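Hand-Held Gripper Build, Handout 4
Shared workshop course, Rundham
Prepared by Uriel Zamudio

Before you start
You should already have both grippers assembled from Handout 3, with the finger pads glued and the marker cubes screwed on. If your cube moves when you push it with a thumb, go back and tighten it. A loose cube spoils every recording and you will not see this until you process the data.

The October group asked why we practice on a door lever and not on cups. A cup forgives you. A lever is fixed to the door, so every mistake in the angle of your wrist goes directly into the pads.

1. Approach
Bring one gripper to the lever with the jaw open. Keep the lever between the two pads, deep in the V, before you close. The other hand stays near but does not touch the door. Most students close too early and hold the lever only with the tips, and then it slips when they turn. 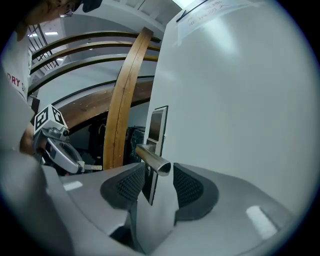

2. Closing and turning
Close slowly until both pads touch. Then turn from the forearm, with the elbow a little away from the body. If you turn only with the wrist, the cube goes behind your own hand and the tracking is lost for this part.

Stand so that both arms are comfortable when extended. Check your straps and cables first: a cable that is fine when you stand straight can pull when you reach. I tie mine with the Brollow clips from the small parts drawer, but any soft tie is good.

Look down at your arms once before each recording. Both cubes should be in your view at the same time, with the jaw open at the lever and the second gripper held up on the other side.

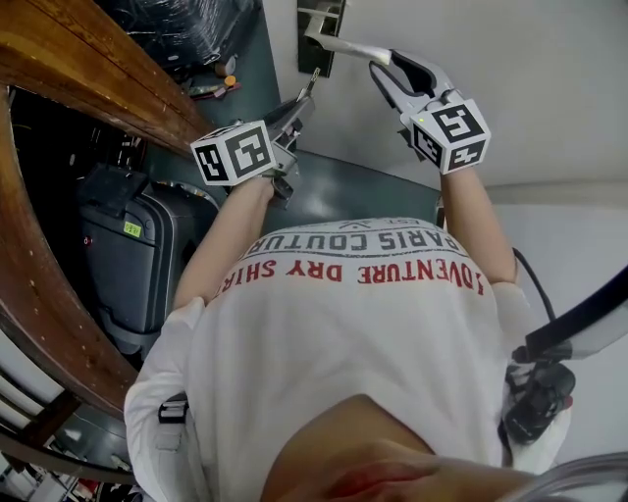 The recording program, which we call Tilik, writes one file for each attempt. Please stop the file after each attempt, also the bad ones. Each pair should bring 29 good attempts to the next meeting. One long file of 3000 frames is more difficult to cut than ten files of 300, and I have spent evenings on this.

3. Releasing
Open the jaw fully, then move back in a straight line. Do not pull sideways. The pad surface has strong grip and the glue is the weak point. Pavlović's method from the last course is to count to 2 between opening and moving, and I recommend it to beginners.

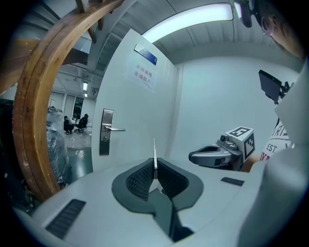 Fig. 3. Two grippers at about the same height, door partly open.

4. To write in your notebook
Width of the jaw when open, left and right.
Which pad touches the lever first.
Any attempt where a cube was hidden, with the file number.

Spare pads are in the box under the bench. Write your name on the list if you take one.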